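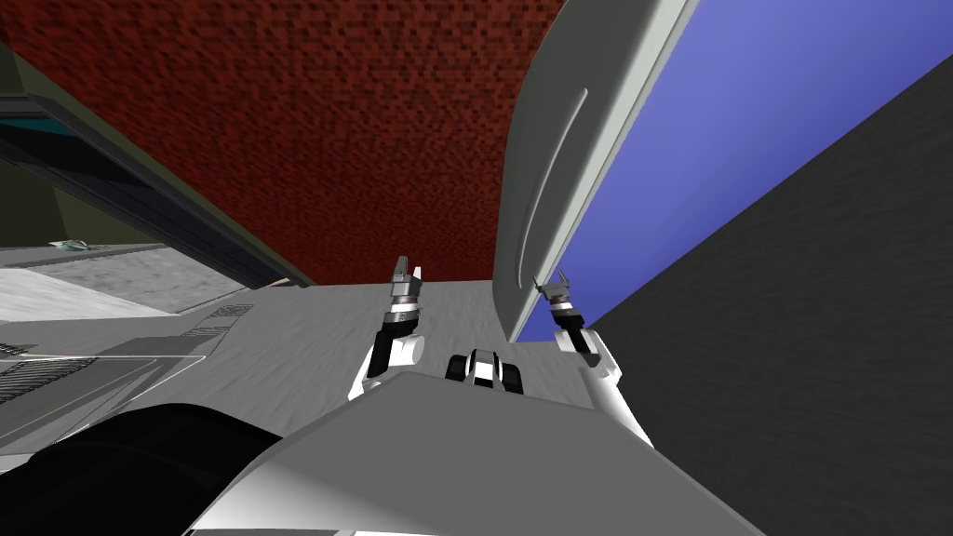
Pacing is the part the club's newest members always get wrong, according to the Brakden Harriers coach, and the club's 800-metre runner agrees with every word of it. She spent two seasons going through the bell too fast.

"I ran the first lap like it was the whole race," she says. "Then I'd have 200 metres left and no legs. I knew I was doing it. I just didn't trust myself to sit in."

The runner, now in her last year as an under-20, has asked that this piece stick to the running and leave her name out of it. Her coach made the same request. They sat down with us in the clubhouse at the Adjei track on Apr 14, 2026, after a session of 300-metre repetitions.

The coach took over her training 2 winters ago. The first thing to go was the stopwatch.

"She was looking at her wrist every hundred metres," he says. "I took it off her for six weeks. She had to tell me what the lap felt like and then I told her the time. She was miles out at first."

She remembers those weeks without much fondness. "I hated it. I'd say 66 and he'd say 62. That went on and on, and then one night I got three right in a row."

Her racing changed more slowly. At the Cilau meeting last summer she went off hard again and was passed by four runners in the home straight. She drove home with her dad and didn't speak until they reached the ring road. The following week she asked to be entered for a longer race, and the coach put her in a 1500 to make her wait.

"I came seventh," she says. "It was a good seventh, though. I had something left at the end and I passed people. I hadn't done that before."

Over the winter she did most of her running on grass, with one hill session a week. The coach wants her stronger in the third 200, where he thinks she still drifts – "she goes to sleep a bit there" – and she doesn't argue with that either.

Her next race is the Bundilico open later in April. Entries stand at 828 across all events, with room for 900, and she expects to be in the second-fastest heat.

"I'd like to be fifth or sixth at the bell," she says. "If I'm leading, he'll be shouting at me."

The coach says he will be shouting at her wherever she is.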